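Julanside Stores — Racking, Bin and Trolley Inspection
Site: Sketley, small parts area
Checklist with comments, September round

Scope
Free-standing stainless steel shelving, wheeled carts, plastic storage bins and the floor beneath them. Pallet racking in the Pestberg building has its own form and is not covered.

Mark each item Pass, Action or Not checked. A Pass needs no comment. An Action needs a comment and a location a fitter can find without asking.

1. Uprights
Sight along each upright from floor to top tier. No bends, dents or splits at the welds.
Result: Pass
Comment: Light scuffing at ankle height on rack 5. Cosmetic.

2. Levelling and stability
Push at shoulder height with one hand. The rack must not rock.
Result: Action
Comment: Rack 2 rocks front to back. Rear left foot wound out and lock nut tightened during the visit. Recheck next round, as the thread is worn.

3. Horizontal rails
Rails fully seated at both ends. No burrs on any edge a hand will meet.
Result: Pass
Comment: Burr noted last time on rack 3, middle rail, has been dressed back.

4. Load notices
Notice fixed to each rack and readable from the aisle.
Result: Action
Comment: Missing on two racks. Replacements to come from Talukder with the next order. Until fitted, the limit stays at 100 kg per tier, evenly spread.

5. Bins on shelves
Bases fully supported. No bin overhanging the front rail. Nothing standing proud of the rim on the top tier.
Result: Pass
Comment: Bins stored two deep should be drawn forward for checking — the rear ones are easily missed.

6. Bin condition
Check rims, ribs and base corners for cracks and whitening.
Result: Action
Comment: 223 bins checked, more than 5 withdrawn with split rims. Withdrawn bins are to be broken up, not put back as waste tubs.

7. Bin labels
Label present, flat and facing the picker.
Result: Not checked
Comment: Relabelling still under way. Carry forward.

8. Cart decks and frames
Top deck and lower shelf flat, handle tight, no sharp corners.
Result: Pass
Comment: Bins on the top deck to be placed in a single row, end to end, and kept clear of the handle.

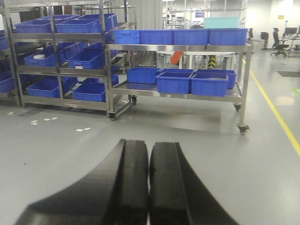
9. Castors
Each castor swivels and rolls freely. Brakes, where fitted, hold on a loaded cart.
Result: Action
Comment: String wound round one axle on cart 4. Removed. Brake on cart 1 slips under load; cart tagged and taken out of use.

10. Floor
Epoxy sound, clean and dry. No lifting at joints.
Result: Pass
Comment: Check for spills from a low angle. Reflections from the overhead lights can hide a thin film of liquid.

11. Aisles
Clear width of 2,000 mm kept between facing racks. Carts parked parallel to the racking.
Result: Pass

Actions carried forward: items 2, 4, 6, 7 and 9. Cart 1 stays tagged until the brake has been replaced and tested with a full load.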